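Baskets: How Do Crossed Sticks Hold So Much?

Find a basket in your house. There's probably one somewhere: full of bread, socks, dog toys or mail that somebody is going to open later. Now put your nose right up to it and look at how it's made. There are no nails! There's often no glue either. It's all just strips going over and under, over and under, and yet you can fill it with apples and carry it across the yard.

People have been weaving baskets for thousands of years, since long before anyone had a cupboard to put them in. They used whatever grew close to home. Willow, reeds, grasses, bark, roots and palm leaves have all been turned into baskets, and that's why a basket from one part of the world can be a completely different colour and shape from a basket made somewhere else.

What does "wicker" mean?

Lots of people think wicker is a plant. It isn't! Wicker is a way of making things, by weaving bendy pieces around stiffer ones. The stiffer pieces are called stakes. They stand up like the ribs of an umbrella. The bendy pieces that travel in and out between them are called weavers (and so is the person doing the weaving, which can get confusing at a busy workshop).

Each weaver squeezes the stakes a little as it goes by. One squeeze isn't much. But even a small basket might have 700 crossings in it, and all those little squeezes added together make something surprisingly strong.

Tray, bowl or bucket?

The shape of a basket tells you a lot about what it's good for. A tall one is great for umbrellas and terrible for marbles, unless you have very long arms. A low one is easy to reach into, and you can see everything in it at once. If the sides lean outward a bit, that's called a flare, and it gives you a wider opening to aim for. Small round things love a low basket with a rim, because the sides stop them rolling off under the couch.

A low wicker basket and a little green something, on a table with a white cloth:
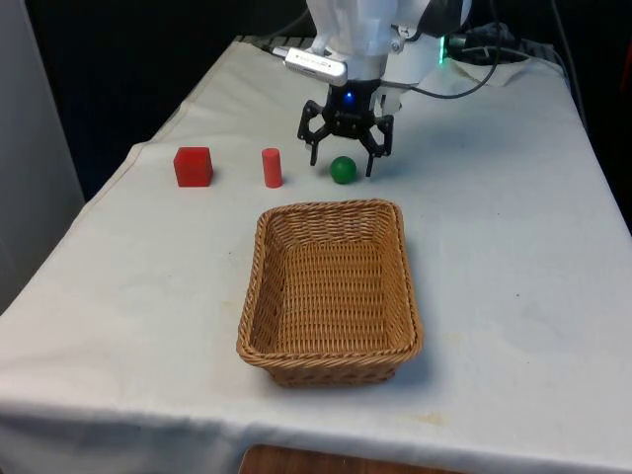
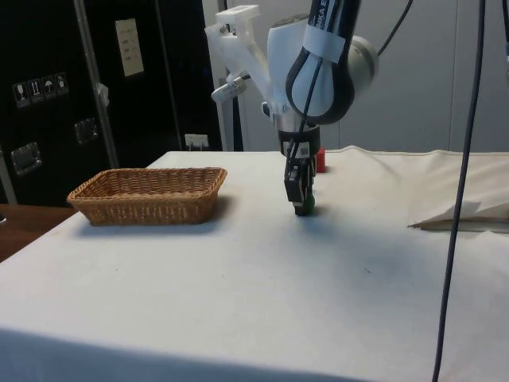
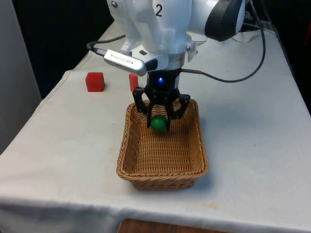 Nusrat Sandhu wrote to us after our last page on weaving to say that the rim is her favourite part, and that we had left it out completely! She tells beginners to save their neatest work for the top edge, as a basket with a wobbly middle and a good rim will last for years, but one with a lovely middle and a bad rim starts coming apart the first time it gets picked up in a hurry.

She's right, so let's talk about rims. When the sides are high enough, the stakes are still poking up past the weaving. The weaver bends each one down and tucks it behind its neighbours, all the way around, until the last one slides in under the first. Now nothing can slip off the top.

Try it: a paper basket

You'll need 2 sheets of stiff paper in different colours, a ruler, scissors and some clothes pegs.

Cut one sheet into eight long strips. Lay four side by side and weave the other four across them, over and under, to make a square mat in the middle. Push the strips close together. Fold all the loose ends straight up. These are your stakes!

Cut long strips from the other sheet and weave them around the sides. Go over one, under one, and start each new row the opposite way from the row below. Hold the corners with pegs while you work. When you're nearly at the top, fold the ends over the last row and tuck them inside.

Then load it up. Start with buttons and see if your basket can hold 40 of them. Ours at the Prirnora craft table managed 200 before a corner popped open, and we're still finding buttons behind the radiator.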